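Home News Visits Tips Contact
Search this site... Go

A morning at the Sutcliffe fire preparedness fair

I went to the fair in Sutcliffe in August, because last summer we had to leave our house for 13 days when the fire came over the hill from Pranton. Our house is still there. Two houses on our street are not.

The doors opened at 9 in the morning and there was already a line. First I listened to the talk about evacuation zones. The speaker explained the difference between a warning and an order, and she repeated it several times, which I appreciated. With a warning, people who have horses or a sick person at home should already go. I did not know this last year and we waited too long.

In the second hall were the companies. Kamov sells metal mesh for roof vents, to keep the embers out. For a house like ours they calculated $940 with the work included. Gistico had a telephone service that calls you when your zone changes, also at night. I asked if it works when the cell tower is burned, and the man said no, then you need a radio. I liked that he said it directly.

Outside they showed how to clean the first five feet next to the walls. No bark, no firewood, no doormat made of straw. I wrote down everything and my list at home has now 18 points.

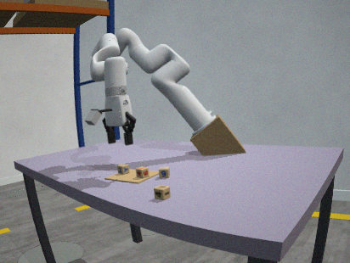

Maya Dabbas wrote to me after I sent her my notes that the zone map on the wall was an old one, and that the streets south of the creek are now in a different zone, so everyone there should look up the address again before the wind season. She also wants the next fair to have a talk for renters, who cannot change the vents by themselves.

The parking was free for the first 90 minutes. I stayed longer and paid four dollars.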